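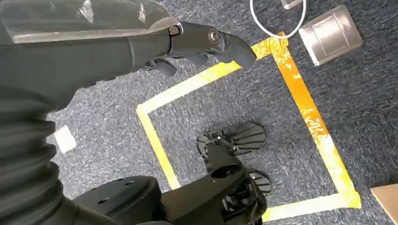
Tape square on office carpet, two sides wrinkled and patchy

Prusura Forums: Floors and Carpet
Search this forum Keywords Go Advanced search

**lowpile_len**
May 24, 2023

I have a square marked out with tape on blue-gray carpet, the speckled kind with navy and white in it. The two sides in the deeper orange-yellow have gone patchy and a bit wrinkled. The other two sides are a paler lemon yellow. I'd like all four sides to match and lie flat, and I want to be able to pull the tape up later without leaving a mess.

Two questions. Can I put new tape straight over the wrinkled sides, or should I pull them first? And is there a tape that people like for carpet? What I know about is painting walls, and that doesn't seem to help much here.

The square needs to stay for 90 days. After that the carpet goes back to the landlord the way we got it.

**hsfeir**

Pull it first. New tape over a wrinkle gives you the same wrinkle with another layer on it, and the edges catch on shoes.

Go slowly and fold the tape back flat over itself. If you pull straight up you lift fibers with it. Vacuum the strip before the new tape goes down, and vacuum it twice if people walk there.

For tape I use the Prostau carpet tape, the two inch. It holds on short loop carpet and I've had it come off clean. I have not tried it on anything plush.

Hala Sfeir

**dockside77**

I'd leave the old tape alone until the end. Every time you pull tape off carpet you take some fuzz with it and the next piece sticks a little worse. If it's still readable as a line, it's doing its job. Are you sure you need it to look nice?

**lowpile_len**

It doesn't have to look nice but it does have to read as one square. With two colors people ask whether the orange sides mean something different from the yellow ones. They don't.

**hsfeir**

Then that settles it for me. On a shop floor a color change usually does mean something, and people who have worked in one will read it that way.

**dockside77**

Fair point on the color. I still say you only touch the two bad sides. The lemon ones sound fine.

**a_mansour**

I install carpet, so take this from that side of things. Wrinkles in floor tape mostly come from stretching it as it goes down. You pull a long piece off the roll tight, press it, and over the next day or so it tries to shrink back. On a hard floor the glue can fight that. On carpet it's only holding on to the tips of the fibers.

What I do:

1. Snap a chalk line or lay a straight board where the edge goes. Use white chalk on a dark carpet and test it in a corner.
2. Unroll more tape than you need and let it hang slack for a minute.
3. Lay it down without pulling.
4. Press from the middle of the strip toward the ends with a hand roller. A rolling pin is OK.
5. Cut the corners after both strips are down, with scissors. Don't run a knife over carpet.

I agree with Hala about pulling the old tape. I don't agree about the two inch on every job. If the carpet has any nap to it, go wider.

Abdelilah Mansour

**lowpile_len**

Thanks, that's useful. I'm fairly sure I stretched it. I was holding the roll in one hand and walking backward.

What about the glue that stays behind? I lifted one end of the orange as a test and the carpet under it feels tacky.

**bramble_oak**

Brodel citrus spray, on a white rag, never directly on the carpet. Dab, wait, dab again. Then a rag with plain water. We did a conference room that way, a 2000 square foot space with lines everywhere from a training course, and got the deposit back.

**a_mansour**

Be careful with citrus cleaners. They can soften the backing if they soak through, and I've replaced carpet for that reason. Try ice in a plastic bag first. It makes the glue brittle and a lot of it will crumble out with a stiff brush. If that doesn't work, then the spray, and only a little.

**bramble_oak**

Never had a problem with it but I'm not soaking anything either. Ice took forever when I tried it.

**hsfeir**

Ice worked for me on small spots. I wouldn't want to do a whole side of a square with it.

**dockside77**

Or leave the tack and put the new tape right on top of it. He's covering the same line again anyway. Clean once, at the end.

**a_mansour**

That's OK if the new strip covers all of it. Any tacky part left showing will turn into a dark line, and that's harder to get out than the glue.

**lowpile_len**

OK. Plan is to pull the orange sides, leave the lemon sides, and lay new yellow a little wider over the same line. Chidiac has the Prostau in three yellows and I can't tell from the website which one is closest, so I'm cutting a scrap off the end of a lemon side and taking it to the counter.

**hsfeir**

Take it in daylight if you can. Their lights make every yellow look the same. And buy enough to do all 4 sides in case the match is off.

**lowpile_len**

Will do. I'll post again once it has been down a week.

Recent topics in Floors and Carpet
Furniture dents in short loop carpet
Chalk line won't show on gray
Best roller for floor tape
Seam lifting at a doorway, glue or replace?
Chair mat sliding on office carpet
Landlord wants carpet cleaned before move-out, who pays (October thread, closed)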